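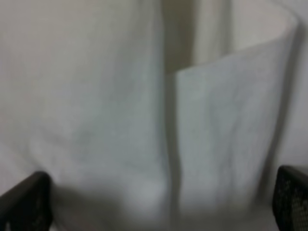 Notebook, Textile Handling Bench, Irkport
25 Jan 2020
Entered by the bench author

Purpose of entry: to settle the folding procedure for white cloths before they are placed in the green tray, and to record the points still open after the last review.

The long fold is retained. Each cloth is laid flat on the white table, smoothed from the center outward, and brought over on itself along its length until it forms a low bundle. The short square fold used up to May is withdrawn. It stood too high for the shelf at Urkero and tended to open when the stack was moved.

Tray position was also discussed. The tray is to be kept at the left end of the table, with a strip of bare table between it and the cloth. Colleagues who prefer to work with the tray directly against the bundle are asked to try the wider spacing for the present series before raising an objection.
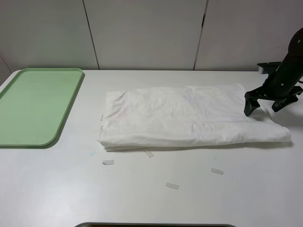
Ends remain the weak point of the long fold. A bundle with one end longer and thinner than the rest is acceptable on the table but should be corrected before it goes into a tray, by opening the last fold only. Reopening the whole cloth adds creases and is discouraged. The rounded end goes into the tray first.

Wrinkles on the top surface are not grounds for refolding. Marks are a separate matter: any cloth with a smudge or speck is to be noted on the sheet and sent to the wash with the next load, whatever the state of the fold.

The series planned under the Zanar schedule consists of 122 folds, of which 72 are entered to date. Of these, 18 were refolded at one end and 2 were set aside for marks. The figures are carried forward from the bench sheet and have not been checked against the wash record.

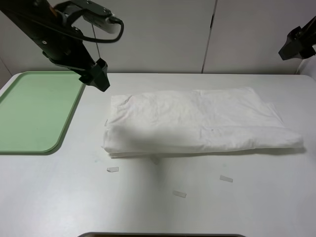
The question of layer order is still open. With the layered edge toward the front of the table, the fold can be checked without lifting the cloth — a clear advantage when trays are being filled in sequence. The Ó Riain procedure places that edge at the back. Until the two are reconciled, this bench will continue with the edge to the front and will say so on each sheet.

To do: request a second tray of the same size; copy the revised fold to the wall sheet; compare the bench sheet with the wash record.

Recent entries
Shelf heights at Urkero, revised
Wash loads and drying times
Tray labels: second draft
Square fold, closing note

Comments
Agreed on the front edge. We have done the same on our bench and would support changing the written procedure.

Does the rule on marks apply to faint ones? Our sheet has no column for them.

Please leave the old square fold instructions in the binder until the shelf labels have been replaced.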